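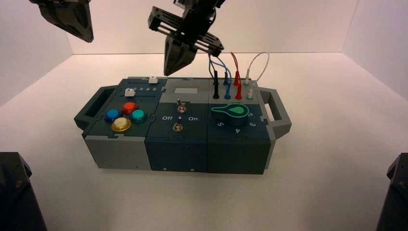
Shop > Task boards > Modular > Grivby three-module board

4 May 2019

The Grivby is a long, low task board made up of three modules that join side by side. The joints are cut like jigsaw pieces, and you can see them along the top once the board is together. Fandia supplies it built and checked, in dark teal and grey, with a handle at each end for lifting.

The left module has the push buttons and the slider. There are four round buttons with domed caps: blue, red, teal and a larger yellow one at the front of the group. They sit close together, so a user has to pick the right one and can't just press in the general area. The caps are glossy and wipe clean with a damp cloth.

The middle module carries a small display window and two metal toggle switches with short levers. Off and On are printed in white on the teal. The switches have a firm action and need a proper push.

The third module is chosen when you order. See the Marinho list for the current range, which changes each October. Modules bought later will fit a board you already own - the joint has stayed the same since the first batch.
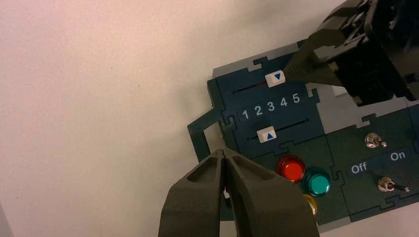 Imogen Tarrock
Product editor, Fandia

The slider track is a narrow black slot with a line of white numbers below it, 1 to 5, each set in its own darker block. The small white knob is marked with a blue triangle pointing down, which makes it easy to read off a position. The knob runs freely and doesn't click into place at the numbers. If you would like stops, ask for the Brakex strip, which fits under the slot and takes a few minutes to put in.

A lighter grey backing shows along the edge of the teal pieces and between some of them. It helps when you are lining up a new module, as a joint that isn't fully home leaves an uneven border.

To change a module, take out the small screws along the lower front edge, lift the module straight up and lower the new one in. Don't slide it sideways, or the tabs will catch. Tighten the screws by hand only.

Product details

Order code: Grivby 374
Modules: three
Guarantee: 2 years, switches and buttons included
Delivery: 11 working days for a built board, 23 if the third module is made to order
Spares: button caps, slider knobs, toggle switches, handles

Spare button caps are sold singly. Please give the colour when ordering, and say whether it is the larger yellow cap or one of the smaller ones - the two sizes don't swap over.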